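Notebook, handheld gripper collection, Brerketti room
February 24, 2026
Written by: Igor Żak. Session with Zuleica; Wendelin read the numbers afterwards.

Continuing from the last entry, where the replay check failed on the right hand and we did not know if the fault was in the markers or in the clock. Today I wanted to separate these two things before we collect more. Silvana needs a decision for the May report, so I write the steps in more detail than usual.

Set-up is the same as before. Two hand-held grippers, head camera from above, marker plates on both. Firmware not changed. I did change one thing: the time offset between head camera and grippers is now measured at the start of every recording and again at the end. Before, we measured it once in the morning and trusted it the whole day. The method is simple. Close both grippers fast, wait, open, and repeat it three times. Then I fit the opening width seen by the camera against the width from the encoder and take the shift which gives the smallest error.

First block was only this clap, no task. The offset at the start and at the end agreed well for the left gripper. For the right one it moved during the recording, always in the same direction. So the clock is at least a part of the problem. Wendelin thinks the right unit drops its sync message when the cable is bent near the connector. I have no proof of that, but I taped the cable with more slack and the drift became smaller in the next block.

Second block was the tiled counter. I like this counter for checking because the grout lines are straight and have regular spacing, and the estimate of the counter plane can be compared with them. The bad side is that the tiles are glossy in the afternoon, and the corner detector sometimes jumps to a reflection. Ademir proposed to mask the counter after calibration. I will try it, but not on this data. 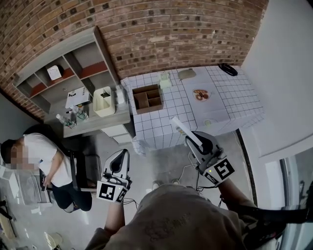
Counter task, both grippers. Long white cylinder held in the right one, pointing upward.

The upward angle is the difficult case for us. When the wrist turns so that the object points up, the marker plate turns too, and seen from the head it becomes narrow. In the old pipeline the pose of the narrow plate flips between two solutions, and the replay arm makes a small kick. I had blamed the operator for these kicks in the last entry. This was not fair to Zuleica and I correct it now.

New rule for the flip: if both solutions have a similar reprojection error, keep the one nearer to the previous pose, and use the gripper's inertial data to break the tie. If the plate is lost longer than the limit, cut the segment. Do not interpolate over it, even if the gap looks harmless.

Result for the counter block, right hand only:
Frames with the plate expected in view: 3175
Frames accepted by the new rule: 1434
Segments with a visible kick in replay, after the rule: 3

So we keep less than half of the frames. This is more than I hoped to lose. I looked through the rejected ones until my eyes were tired, and many of them seem good to me — the error threshold is probably too strict when the plate is small in the image. Wendelin's suggestion is to scale the threshold with the plate area. It is a cheap change and I will run it on the same recording, so that the comparison is clean.

The three remaining kicks are all near the moment of grasping. I suspect the fingers push the gripper body a little against the counter and the inertial data sees a shock. Not checked yet.

Left hand: I did not process it today. From a quick look the track is smooth.

Operator notes from Zuleica, as she told me: the strap pulls on the right shoulder after a long block, and she turns her body to compensate. I should look if this turn is visible in the head pose. She also asks for a shorter break between the claps.

To do
— scaled threshold, same recording, report accepted frames again
— swap left and right cables and repeat the clap block (if the drift follows the cable, Wendelin is right)
— ask Ademir for his mask script
— move the old recordings with the one-time offset to a separate folder on Osum, do not mix them with the new ones
— send Silvana the table only after the cable test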